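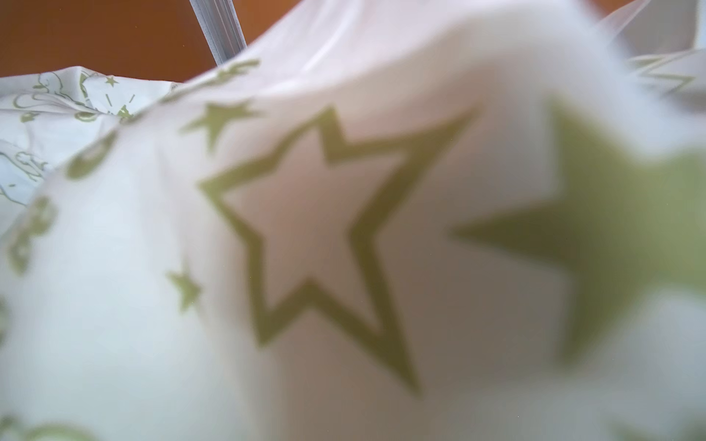 How do you stop the print on a T-shirt or sweatshirt from cracking and fading?

Turn the garment inside out before it goes in the wash, keep the water at 30 degrees and leave it out of the tumble dryer. Most of the damage to a print comes from rubbing and heat, and those three habits deal with the worst of both.

Printed clothes: washing, drying, folding
Thoa Ung
Last updated 2024-08-17

Sorting

Printed tops need a bit more sorting than plain ones. White cotton with a coloured print can go in with other whites at a low temperature, but check the first few times that the print colour isn't coming off. Wipe it with a damp white cloth. If colour shows on the cloth, wash that shirt with darker things, or by hand.

Lavender, lilac and other pale purples are awkward. They are too coloured for the whites and too pale for the darks, and they pick up grey very quickly from new jeans. I keep them with pale pinks and light greys and wait until there is enough for a load. A brand new purple sweatshirt gets its first wash alone.

Fleece-backed sweatshirts shed fluff, especially in the first three or four washes. Keep them away from black trousers and anything with a ribbed knit. Turning them right side out would keep the fluff inside, but if there is a print on the front I still turn them inside out and put up with cleaning the filter.

Check for things that have got mixed in with the pile. Socks hide in sleeves, and soft toys get scooped up with the clothes more often than you would think.
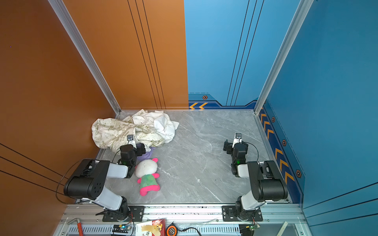

Soft toys can be washed, but give them their own cycle. Read the label first. If it says surface wash only, use a cloth with a little soap and warm water and dry the toy well away from a radiator. If it can go in the machine, put it in a pillowcase, tie the end and use a gentle programme. Squeeze the water out with a towel afterwards and don't wring it, as the stuffing will go into lumps.

Washing

Use less detergent than the box tells you. Too much leaves a stiff film on cotton and a dull one over the print. Liquid is better than powder for anything you wash at 30. Skip fabric softener on printed tops. It builds up and some prints go tacky.

Don't fill the drum. With sweatshirts you want a good hand's width clear at the top, or they twist round each other and come out with hard creases across the front. Set the spin to medium.

For a stain next to a print, work from the back of the fabric. Dab, leave it for 11 minutes or so while you do something else, then rinse from the back as well. Keep stain remover off the print itself. Bleach is no good either, even on a white shirt – coloured inks can turn yellow or vanish.

Drying

Take everything out as soon as the machine stops. Shake each top once, hard, holding it by the hem, and turn the sleeves the right way before hanging. T-shirts go over the line or airer by the hem. Sweatshirts are heavier and will stretch at the bottom if pegged, so lay them over two bars of the airer with the body flat.

From November on, when things take much longer to dry indoors, turn sweatshirts over halfway through. The pocket and the cuffs are always last.

Folding

Don't leave clean tops in a heap. Fleece springs back from being bunched up, but thin cotton does not, and a crease set into a large print can be the start of a crack.
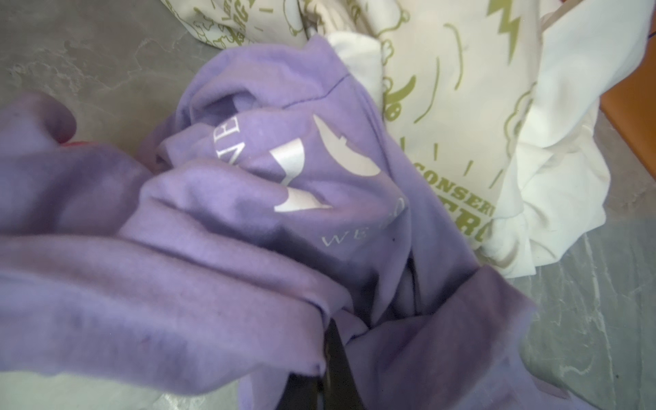

Start with the thick things. Lay a sweatshirt face down on a flat surface and smooth it from the neck to the hem with the side of your hand. Bring in one side as far as the middle of the shoulder, fold the sleeve back down along the edge, and do the same on the other side. Then fold up from the hem in thirds. The print ends up on the outside, where you can see which one it is, and it has only two folds across it.

T-shirts are done the same way, with one more fold if your drawer is shallow. If the print is thick and rubbery, put a sheet of tissue over it before folding, or hang the shirt up. Two rubbery prints face to face in a warm cupboard can stick together – peel them apart slowly from one corner.

If you need to iron, do it inside out on a low heat with the steam off. Never put the iron straight on a print. A clean tea towel over the top is enough for small creases near the edge of a design.

Store the heaviest tops at the bottom of the pile and keep the pile low enough that you can lift one out without dragging the rest.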